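From the Mavdale Tenants' Newsletter, April

THE PAINT SHELF: A REPORT FROM THE BASEMENT

Those of you who use the basement laundry at Kemeys Court will know the shelf behind the dryers where old paint goes to retire. It was started years ago with the best intentions. You had half a can left over, you put it on the shelf, and a neighbor in need of half a can took it away. What happened in practice is that everybody put and very few took, and by last month we owned 33 cans of paint, most of them some kind of beige.

I went through the lot with Hanane Tazi from the third floor, who used to work the counter at a hardware store and can tell a dead can by shaking it next to her ear. She was right every time but one, and we don't talk about that one because it was on her shoes. The dead cans are out of the building. Latex can go in the trash here once it has dried solid, so we stirred in cat litter and left the lids off in the yard for a few days. Oil paint can't, and has to go to the county drop-off on Viltberg Road, where they will take up to 30 gallons a visit and will look at you as if you had brought 300.

What remains is good paint, and I would like it gone. There is a nearly full gallon of semi-gloss white, suitable for trim. There are four quarts of exterior green that must have been bought for a fence, though we have never had a fence. There is also a can labeled only "Gary's room." We do not have a Gary. It is a rather nice gray.

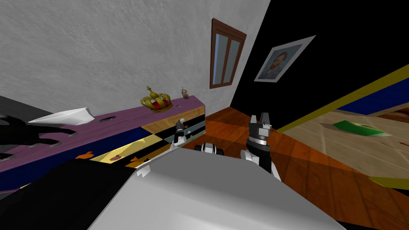 If you're taking something home from the shelf, please think about what it's going on before you open it. Wall paint on furniture stays tacky for weeks and then peels off wherever you put a coffee cup. Scuff the piece with fine sandpaper, wipe it down, prime it, and let the primer dry overnight even if the can says an hour, as the can has never met our humidity. Odds and ends suit a chest of drawers very well, too, as you don't need enough of any one color to do the whole thing. A purple top, a bright yellow drawer and a band of navy will use up three leftovers in an afternoon, and plain gray walls behind will keep the peace. Do take the drawers out first. I painted one of mine shut in my twenties and it still has my winter gloves in it.

Apartment walls are another matter. The lease says you may paint if you ask the office in writing and put it back to white when you leave. Apartment 132 has been put back to white so many times that the light switches are now flush with the wall. The form is in the lobby rack, under the takeout menus. The office says to allow two weeks for an answer, and I'd allow three.

From now on, cans go on the shelf only if they're more than a third full, and with the lid hammered down properly. Write the room and the year on a strip of tape, and say whether it's oil or latex. If you write only a first name, I will assume you are Gary.

The shelf is open whenever the laundry is, until ten at night. Brushes are in the coffee tin. They were clean when I left them, and I would like to be able to say that again in the next issue.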